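Shared Workshop Course: Building a Small Arm
Handout 6: Wrist camera and soft finger
Notes by Rosalie Eder, revised Dec 13, 2024

Before you start

You need the arm assembled and homed from Handout 5, one gripper with both fingers fitted, the small camera board, and the bracket you printed last time. Groups that are still waiting for a bracket can borrow the one in the Hidico drawer. Put it back when you leave.

Keep the towels on the shelf by the door. They are for practice and get used by every group.

1. Mounting the camera

The bracket goes on the wrist, behind the gripper, with the lens looking along the fingers. Use the short screws. The long ones reach the wrist bearing and the joint will bind. If your wrist turns freely by hand before mounting and not after, you have a long screw in there somewhere.

Route the cable down the outside of the forearm and leave a loop at the elbow. Move every joint through its whole range with the power off and watch the cable. Two builds last February pulled the connector off the board at this step.

Plug in, open the viewer, and check that the image is the right way up. If it is upside down, change the setting in the viewer. Do not remount the bracket.

2. Focus

The lens is fixed with a drop of glue at the factory. You can break the glue and turn the barrel, but go slowly. Set the focus on a printed page held 300 mm from the lens. Anything much closer will be soft. That includes the fingers themselves, and most of the cloth once the gripper is down in it. We accept this. A lens set for the fingertips cannot find a towel on the table.

Exposure: start at 1000 in the viewer and lower it if white cloth loses its texture. Terry loops should still look like loops. A little glare in one corner does no harm.

3. Pressing into cloth

A rigid part gives you a clear contact. Cloth does not. The finger goes down, the fabric gathers around it, and the motor current rises slowly over the whole distance. There is no single moment you can call touch.

Procedure:

Drop the towel on the table in a heap. Do not smooth it.
Jog the gripper above a fold with the fingers open.
Lower in small steps and write down the current at each step.
Stop when the reading passes your limit. Start with the limit in the Drirkadberg config file and adjust from there.
Close the fingers, lift, and note whether the cloth came with them.
Repeat on a flat part of the towel, then on a thick looped part.

The two surfaces give different curves. Loops compress first and push back late. Flat weave slides over itself and often slips out of the grip. Plot both on one sheet.

4. What the camera can tell you

With the gripper down, the fingers and the gripper body cover a good part of the view. What is left is mostly fabric at very short range. Lensa Tamiru's group tried edge detection at this distance and got a line for nearly every fold and seam. Choose the grasp point from higher up, save it, and use the close view only as a check.

Log files go in the Masri folder under your group name. Port 3088 is for the viewer, so do not assign it to your logger.

For next time

Bring both curves and one saved close view. Read the first part of Handout 7, on lifting.
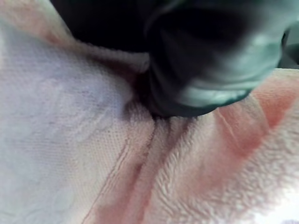 Fig. 1. Wrist camera view, gripper finger pressed into a fold of the towel.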